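Midach Desk Lamp Set

README for the lamp part of the Midach household objects collection
Maintained by Dalia Juška and Mahtab Azimi

Contents

1. Scope
2. Files
3. Object record
4. Surface and lighting
5. Annotation rules
6. Known problems
7. Splits
8. Changes
9. Contact and use

1. Scope

The set covers small desk lamps with a base, a stem and a shade, placed on a table top. It was put together for work on three problems: finding the boundary of thin parts, estimating the pose of a shade that can be turned independently of its base, and separating a power cord from the object it belongs to. Floor lamps, clamp lamps and ceiling fixtures are out of scope and are kept in the Fuvov set.

There are 3810 images in the release. Of these, 1208 have full part masks. The rest have an outline of the whole lamp and a record of the stem shape, but no separate masks for the parts.

2. Files

images/ holds the color images, one folder per session.
masks/ holds the part masks as single-channel PNG, same base name as the image.
records/ holds one JSON file per image with the fields listed in section 3.
lists/ holds the split files, plain text, one base name per line.
tools/check_masks.py compares the masks with the records and reports missing parts. Run it after any edit to masks/ and before sending a patch.

Paths inside the records are relative to the root of the release. Absolute paths were removed in the October update. If you have an older copy, replace the whole records folder and do not try to merge the two.

3. Object record

Each record has the following fields.

object_id: short text, stable across sessions
base_shape: dome, disc, block or other
base_finish: glossy, matte or mixed
stem_type: gooseneck, jointed, rigid
stem_curve: straight, C, S or irregular
shade_shape: cone, bowl, cylinder or other
shade_direction: left, right, toward, away, down
color_main: plain color name, lower case
cord_visible: yes or no
cord_exit: back, side, under or unknown

Gooseneck lamps make up the larger part of the set. A flexible stem has no fixed joint positions, so the record stores the general curve as a category, and the exact centerline is stored as a polyline in the mask file's sidecar. The polyline starts where the stem leaves the base and ends where it enters the shade.

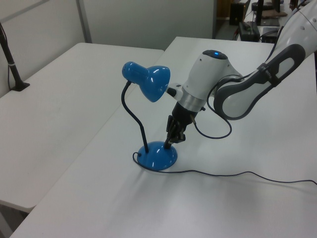
Stem curve is judged from the image alone. A stem that bends twice in opposite directions is S even when one of the bends is shallow. Maricica Toma reviewed all records where two annotators disagreed on C against S, and her value is the one in the file.

Shade direction is given from the viewer's side and refers to the wide opening. For a lamp with a blue cone shade and a blue domed base, color_main is blue and the black stem is not entered. A lamp with base and shade in different colors takes the color of the shade.

4. Surface and lighting

The lamps stand on plain tables with a smooth top. White tops were preferred for the dark stems and cords, where contrast is good. They are less useful for pale lamps, and white lamps are underrepresented for that reason.

Lamp bulbs were not lit for this release. All light comes from the room. Glossy bases and shades pick up small highlights, and these are part of the object. Do not cut them out of the mask. Shadows on the table are never part of the object, including the narrow dark area directly under the rim of a base.

5. Annotation rules

Base: everything from the table up to the point where the stem begins. A collar or ring at the joint belongs to the base.

Stem: the visible stem only. Where something passes in front of it, leave a gap. The polyline continues through the gap, with the hidden points flagged.

Shade: outer surface plus any visible part of the inside. Switches mounted on the shade are included.

Cord: own mask, own class. Follow it from the base as far as it can be seen, including loops. If it runs out of the image, stop the mask at the image border. Other cables on or near the table are labeled other_cable and must not be joined to the lamp cord, even where they cross it.

Occlusion: anything in front of the lamp is labeled occluder. No further class is given.

Minimum width for a mask is two pixels. Cords thinner than this at the working resolution are drawn as a line and widened by the tool.

6. Known problems

Masks from the Ursu session were drawn at half resolution and scaled up. The edges of the stems are visibly stepped. Redrawing has started but is not included here.

Where two tables meet, the seam has sometimes been picked up as cord. Smaranda Anghel corrected the cases found by the check script. More may remain among the images without full masks.

cord_exit is unreliable for lamps seen from the front. Treat it as a hint.

7. Splits

The test list has 100 images, all with full part masks. No object_id appears in both train and test. The validation list was drawn at random from what was left and does share objects with train.

8. Changes

Release 3: relative paths, stem polylines added, class occluder introduced.
Release 2: cord split off from the base mask.
Release 1: first version, outlines only.

9. Contact and use

The set may be used for research and teaching. Redistribution of changed masks is allowed if the file names are kept and the change is noted in this README. Corrections go to Bianca Anghel through the Unska tracker, with the base name in the title and one issue per image.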